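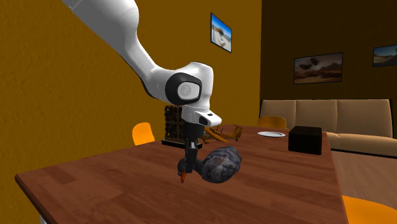 The budget meeting that started it all lasted until half past six in the evening, and the head of the small handling laboratory at Temthorpe still remembers what was left on the table by the end of it: cold tea, a stack of quotations and no decision whatsoever. "We had money for one arm," she says, "and a wish list for three arms, a mobile base and a new floor. You can imagine how the talk went."

I had gone to ask her how a group of that size plans its spending on robots, and she was generous enough to give me most of an afternoon, with biscuits. She is a patient explainer and fond of detours (I learned a good deal about the plumbing in the old building), but she kept coming back to one point, and that was the order in which things are bought.

The group now does a long stretch of work in simulation before any supplier is asked for a firm price. A single arm is set over a household table with things a family might leave lying there – a plate, a toy aeroplane, a fat patterned bird with an orange-red beak – and the planners look at what the arm and gripper are being asked to do. "I love the bird," she says. "It has a small round head and a great big body, so where do you take hold of it? If you've only ever budgeted for boxes, that question is going to cost you something."

Grippers, she tells me, are where newcomers go wrong. They spend everything on the arm and find there is nothing left for the part that touches the work. Her own rule is to keep 30 per cent of the hardware money back for fingers, mounts, cables and spares, and she has defended it through two rounds of cuts. "People look at that line and see padding. I look at it and see the month of February, when we had a lovely arm and were waiting for a bracket."

The simulated rooms were put together with a partner group in Lagos, who wanted places that felt lived in, with chairs and a sofa and pictures on the walls. She was doubtful at first, I think, and she laughs about it now. "I'd have given it a grey floor and been done. They said, where are people going to sit? And of course once there are chairs by the table you start asking where you'd bolt the base, and how far it has to reach, and whether anybody can still get to their dinner."

Those questions fed straight into the purchase plan, which the group calls Hastetti after a café none of them will admit to choosing. The plan sets aside 200 hours of simulated trials for each arm on the shortlist, followed by a loan period on real equipment at the Prurside workshop. The loan matters a great deal to her. "The computer can tell me a reach is silly. It can't tell me what the maintenance contract is like to live with, or how long somebody takes to ring back."

She has advice for anyone writing a first budget, and she gives it kindly, having made most of the mistakes herself. Ask for the price of the second year as well as the first. Get the training quoted separately. Measure the doorway! Her group once paid 595 pounds to have a pallet taken away and brought back in smaller crates, and the invoice is still pinned up by the kettle.

Would she buy a second arm, if the money came? She takes her time over this one. "I'd like to say yes straight off. But I'd want to see the tasks first, and I'd want to know who was going to look after it – an arm needs somebody's mornings." The next request goes in before the summer, and she has already filled in the line for fingers.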